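Category: Research / Security and Privacy / Connected Devices

4. Token lifetime in third-party companion apps

We now turn to the part of the study that surprised us most. Section 3 looked at how the Misevico charging hub talks to its own cloud service, and found that side in good shape: certificates are checked, sessions expire, and a lost phone can be locked out from the account page. The picture changes once an owner connects an outside app. These apps are popular for good reason. They draw charging graphs, compare electricity prices, and let a household share one charger without arguing over whose turn it is. We used several of them ourselves during the project and would happily keep using some of them!

4.1 Setup

We collected 16 companion apps that ask for access to a Misevico account. Each was installed on a clean phone and joined to a test account made only for this work. No real owner's account was touched at any point. Traffic was recorded on the local network in Iseo, where Gavalas and Tarar ran the capture machine, and a second copy of the setup was kept at Irkby so that odd results could be repeated on different hardware. Most of them could. The few that could not are left out of the counts below.

For each app we asked the same questions. Where is the access token stored? Is it sent to a server run by the app maker? Does it stop working when the owner changes the account password? And what happens to it when the owner deletes the app? The last question sounds almost too simple to ask, and it gave us the richest material in the whole study.

4.2 Results

Of the 16 apps, seven sent the token to the maker's own server within the first session. This is not a flaw in itself - an app that sends a morning price alert has to hold a token somewhere while the phone is asleep. What matters is how well the copy is guarded and how long it stays good. Only two of the seven told the user, in any screen we could find, that a copy would be kept.

Changing the account password had no effect on tokens that had already been handed out. We tested this many times over, partly out of disbelief. A token issued in April was still accepted when we tried it again at the end of the study, after several password changes in between. Removing the app from the phone made no difference either. The only action that reliably ended access was the "Disconnect all" button, placed two menus deep under the billing settings, where we doubt many owners would think to look for it.
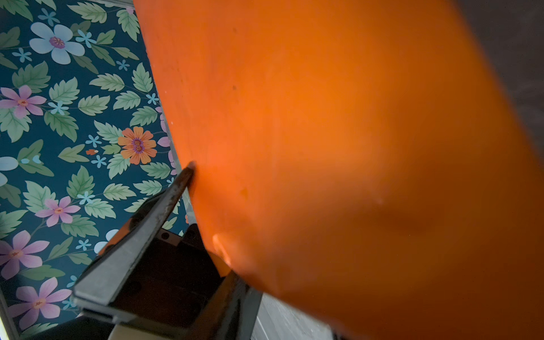
Figure 3. Close view of an orange surface.

The effect of a leaked token depends on the scope attached to it, and scopes turned out to be a fascinating subject in their own right. The hub offers a read-only scope, which covers charging history and current status, and a control scope, which also allows starting and stopping a charge, changing the schedule, and opening the cable lock. Every app in our set asked for the control scope, including those that only draw graphs. When we rebuilt two of the graph apps against the read-only scope, all of their features kept working. The change took Oei a single afternoon, and most of that was spent finding the right page in the developer manual.

Charging history deserves more care than it usually gets. Even with read-only access, a reader can see when a car is plugged in and when it leaves. Using the logs from our test accounts, which held 887 charging sessions, we could pick out workdays, weekends and one long holiday by eye. We had planned to train a small model for this step and dropped the idea, as a simple weekly chart showed the pattern clearly enough.

4.3 Discussion

Who should fix this? Early comments on the draft tended to place the duty on owners, who after all chose to install the apps. We see it differently. An owner who changes a password has done what years of good advice told them to do, and has every right to expect that old access ends there. Chatzigeorgiou points out that banks dealt with much the same problem by listing connected apps on the front page of the account, with a date next to each one. We like this idea very much, and it would be cheap to add.

Three changes would remove most of the risk we measured. Tokens should expire unless the owner renews them. A password change should cancel every token by default, with a clear choice to keep some. And the read-only scope should be the one a developer gets without asking. None of these needs new hardware, and the hub's firmware can stay as it is.

We shared these findings with the vendor before writing this section. The reply was quick and friendly, and Fragkou has since tested an early build in which the list of connected apps appears on the main account screen. Password changes do not yet cancel tokens in that build. We plan to repeat the full set of tests once it reaches owners, and the scripts from 4.1 have been cleaned up so that other groups can run them against chargers from other makers.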